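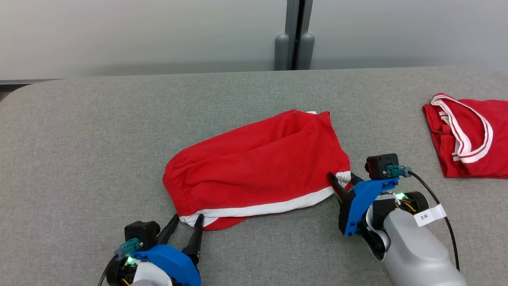
Figure 4.1. A red cotton garment with a white stripe along the hem. The creases show how easily a light woven or knitted cloth takes a fold.

Chapter 4
Cotton and Its Care

4.1 Why we begin with cotton

In the former chapter we studied wool, a fiber which comes from an animal. Now we go to the fiber which most readers of this book are wearing at this moment. Cotton grows on a plant, in a round capsule called the boll. When the boll is ripe it opens, and the white hairs inside come out in the sun and dry. Each hair is one single cell. It grew as a small tube, and when it dries the tube becomes flat and twists around itself, like a ribbon held by one end.

This twist is important for all that follows. Because of it, the hairs hold on to each other when they are spun, and a strong yarn can be made from fibers that are only two or three centimeters long. A student who pulls a little cotton wool apart with the fingers can feel this holding quite well.

The chapter has three aims. After you have studied it, you should be able to explain why cotton takes up water so readily, why it creases, and why some dyes leave the cloth in the wash while others stay. The last question is the one customers ask most often, and we give it the most pages.

4.2 A case from the dye house

The following case was written down by Tímea Major, who taught finishing for many years at the evening school in Codurlow. A small workshop in Mudgway received an order for 900 sports shirts, red, with white trim at the hem. The red cloth was dyed with a direct dye, which is cheap and simple to apply, and the white trim was sewn on afterwards. The shirts looked very fine on the shelf. After the first warm wash, many of them had trim of a pale pink color, and 605 shirts were sent back.

The workshop first believed that the detergent was guilty. They changed it and washed some new shirts, and the trim became pink again. Mrs. Major then asked them to make a simple test. A piece of the red cloth was put in a glass of warm water together with a piece of white cotton, and left there for 57 minutes with some stirring. The water turned red, and so did the white piece. The fault was in the bond between dye and fiber, and no detergent could repair it.

A direct dye is held to cotton only by weak forces. Water, above all warm water, can carry it away again. A reactive dye makes a true chemical bond with the fiber and becomes a part of it. It costs more, and the cloth must be rinsed many times to remove the dye which did not react. If this rinsing is done in a hurry, even a reactive red can stain its neighbor. We return to this point in section 4.6, with the rinsing tables from the Pravik mill.

4.3 Words you will need

Absorbency: the ability of a material to take up a liquid.
Bleeding: the loss of dye from a cloth into water.
Staining: the taking up of this lost dye by another cloth, or by another part of the same garment.
Fastness: the resistance of a color to washing, light, sweat or rubbing. A color can be fast to washing and still weak against light, so we must always say which fastness we mean.
Crease recovery: how far a cloth opens again after it has been folded and pressed under a weight.

Please learn the difference between bleeding and staining before you continue. In everyday speech people use one for the other, but in the test reports they are two separate grades.

4.4 Before you read further

Take two old cotton garments from home, one dark and one light. Read the care labels and copy the symbols into your notebook. Then fold a corner of each garment, press it under a heavy book for the night, and in the morning draw the angle to which the corner has opened. Keep the drawings. You will compare them with the Unurik method for crease recovery in section 4.5, where the weight and the time of pressing are fixed.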